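Can a robot put away groceries yet, or is it all demo reels?

Last updated 6 July 2023

My sister-in-law sent me three clips in one week of robots doing kitchen work and wants to know why I'm still paying a person to help at my mother's place two mornings a week. The jobs are dull ones. Unpack the shopping, split the fruit and vegetables into bags, put the bags in the fridge, wipe the counter. There is a small two-armed setup from Zamton listed at $3,930, and the seller says it "handles everyday sorting." I fixed vending machines for years and I don't believe that sentence. Has anyone used one of these for a real chore, start to finish, with no one standing beside it? I don't care about vacuums, I have one and it eats the fringe off the rug.

Posted by rugfringe

billus_owner_tx

Yes they can. I have seen a Rasden unit fold towels at a trade show in February and it was perfect every time. The technology is there, people just don't want to admit it. In two years everyone will have one. I would buy now before the prices go up.

shopfloor_gray

I'd want to know how many towels, and who laid them out first. Trade show towels are all the same towel.

I run a packing line and we spent 58 days trying out a two-arm bench for bagging produce samples, so I can at least tell you where it gets hard. Picking things up is mostly solved if the things are light and don't roll much. The bag is the trouble. A person opens a zip-top bag without looking, pinches one side, shakes it and drops the stuff in. A machine needs one arm to hold the bag while the other goes and fetches, and the bag changes shape every time something lands in it. Clear plastic is also miserable for cameras.

Work of this kind looks like the bench below, with one gripper down in the bin and the other holding the top edge of the bag. A pepper and one other piece are in the bag, and the bin still has plenty in it. It's toy food too, so nothing bruises and nothing leaks.

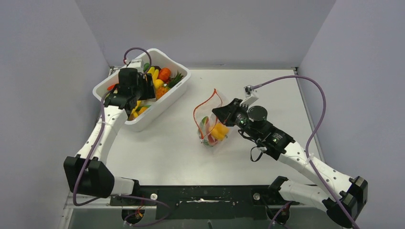 What I'd ask the seller before spending $3,930

1. Will it do the job with your own groceries? Toy peppers don't come with a wet sticker or a soft spot.
2. Who opens the bag, and who closes it? Filling is the part they like to film. Ask to see the seal pressed shut along its whole length.
3. How many runs in a row without a hand in there? We logged 200 tries on our bench and 160 ended with the right items in the bag. That sounds fine until you have to pick up after the other 40.
4. What happens when it drops something? Ours stopped and waited. If your mother is the one in the house, she's the one bending down.
5. Is someone driving it? Plenty of the smooth clips have a person steering the arms from off to the side. The seller should tell you straight out, and if you get a long answer, you have your answer.

I'd add that a bench stays where you bolt it. It isn't going to walk the bag over to the fridge or wipe the counter, so you've got one chore out of your four, maybe – and you still have to carry the shopping to it. Keep the helper.

cao_and_coffee

Agree with most of the above but I think it's a bit harsh. 160 out of 200 is better than my kids. For a shop that bags the same six parts all day I can see it paying off, especially if you control the bin and the lighting and buy bags with a stiff edge. A home is the worst place to start, everything is a different size and gets moved overnight.

For your mother's kitchen I'd spend the money on a rolling cart and a jar opener. Check back on the robots when one of these companies will let you return it after a month of real use. I asked Zamton and the return window starts the day it ships – draw your own conclusions.

Contact us | © 2023 Help Site Community | Back to top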